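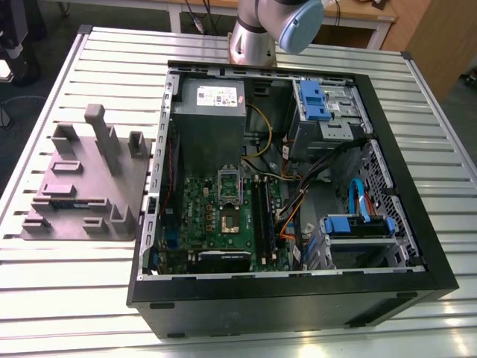
3.2 Soaking and cooking of the stored beans

Two varieties of climbing bean were used in the kitchen part of the study, Damis and Vivura. Both were grown at the Bosmont plot on the same row of poles and left on the plant until the pods had turned papery. The last pods were picked on 22nd November, later than planned, as the autumn had been mild and the Vivura plants kept flowering. Pods were shelled by hand. Beans with splits, dark patches or signs of weevil were put aside and took no further part in the work.

The sound beans were kept in paper sacks on a shelf in the Aitken kitchen until January. We chose paper over glass jars as this is how most of the growers in our survey said they kept their own. The shelf was on an inside wall, away from the cooker and the window. No attempt was made to control the humidity of the room, and the results should be read with that in mind.

Beans of each variety were soaked in cold tap water for 8 hours. Half of the bowls had salt added at the start of soaking and the other half had none. The bowls were covered with plates and left on the worktop. After soaking, the beans were drained, rinsed and moved to lidded pans with fresh water. Salt was not added to any of the pans, so that any effect of salt on the cooked beans would come from the soaking water alone.

Figure 3. Desktop computer tower with the side panel removed, on a slatted aluminium worktable.

Each pan was brought to a full boil, held there, and then turned down to a gentle simmer. Full boiling at the start was treated as a fixed step for reasons of safety and was not varied. From then on the cook took a few beans from the pan at set times and pressed them between finger and thumb. A bean was called done when it crushed without a chalky centre. This is a rough test and depends on the person doing it, but it is the one used in home kitchens and it needs no equipment. The same cook tested all the pans.

Salted soaking shortened the cooking of Vivura and made the skins noticeably more tender. In Damis the difference was small. Damis has a thin skin to begin with, and there may simply be less for the salt to act on. The salted Damis beans also broke up more in the pan, and several batches had a cloudy, starchy cooking water that the cook described as closer to soup. For dishes where the beans should stay whole, such as a salad, plain soaking would seem the safer choice for this variety.

Cooked beans were served warm, without oil or seasoning, to a group of 11 tasters drawn from the allotment society at Bosmont. Tasters were given the samples in unmarked dishes and asked to comment on skin, texture and flavour in their own words. They were free to go back to an earlier dish. Most of the comments dealt with skin. Vivura from plain water was called tough or chewy, while the salted dish was more often called creamy. Flavour drew fewer comments. A nutty or chestnut taste was mentioned for Vivura under both treatments, and Damis was thought mild, or in one case bland.

We had expected that age would matter more than it did. Some beans left over from the previous season were cooked alongside the new crop as a check, with plain soaking only. They took longer to soften, and a few never did, but the tasters who tried them did not mark them down for flavour. The quantity was too small to draw much from this, and the older beans had been stored in a shed, where the temperature would have moved up and down a good deal more than on the kitchen shelf.

Water hardness was not measured. The supply at the Aitken kitchen leaves scale in the kettle, and hard water is commonly blamed for beans that stay firm. Growers in softer water areas may find that the gap between salted and plain soaking is narrower than the one reported in this section.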